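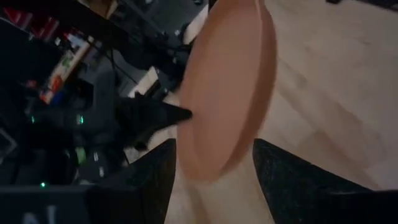

The new edition of our shared cell guidance comes into use in June, and the part that has changed most is the section on thin, rigid items. Until now it said only that the item should be held "securely", and each site took that to mean what it liked. The revised wording asks for the grip to be judged from the wrist camera as well as from above. From the wrist, a plate seen nearly edge-on, with its rim between two black fingers, tells the operator where the contact is, and a view from overhead often can't. It also picks up whatever lies beyond the table, cables and small lights included, so the guidance now has a short clause on background, which I'll come to.

The sites at Drideck and Clundeck tried the draft wording over the spring and sent back comments. Most were about tilt. The first draft said a plate must be kept level while it is being moved, and both sites said this could not be done with a two-finger gripper holding the rim. The final text allows any tilt during the move, as long as the plate is clear of the table and of the other arm. It must be brought back to the angle of its resting place before the fingers open. A pause of 3 seconds is now asked for at that point – long enough for an operator to stop the arm if the angle looks wrong. 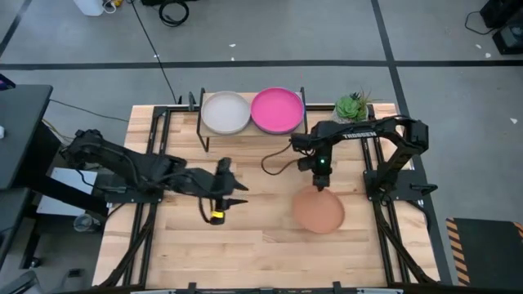
Two-arm tables get their own page for the first time. The rule is that one arm works and the other waits, unless the task sheet says that both are needed. The waiting arm should have its fingers empty and should stay out of the path between the pick-up point and the rack. Sikora, who supplied the first set of task sheets, had left the waiting position up to the operator. The new sheets name it, and it has to be reached before the working arm closes on anything.

There was some argument about floor markings. Clundeck wanted a fixed width of tape written in. Drideck pointed out that its floor is shared and the lines are moved several times a year. In the end the text says that the lines must be in place, unbroken and easy to tell from the floor, and leaves the width to the site. Hazard-striped matting may be used as well but doesn't replace the lines.

On background, the clause is a modest one. Sites don't have to clear everything a camera might see. They do have to keep loose cables out of reach of either arm at full stretch, and to check this again whenever the table is moved.

Record keeping stays much as it was. Logs are kept for 90 days, and any dropped item is noted with the task sheet number. The Nedano trial, with some 3,000 plate moves in its log, was used to settle the form, and two boxes that hardly anyone filled in have been taken out.

Paper copies will go out with the next mailing. Please throw away the old section when the new one arrives, as the clause numbers don't match. Comments on the two-arm page are still welcome until the end of the month.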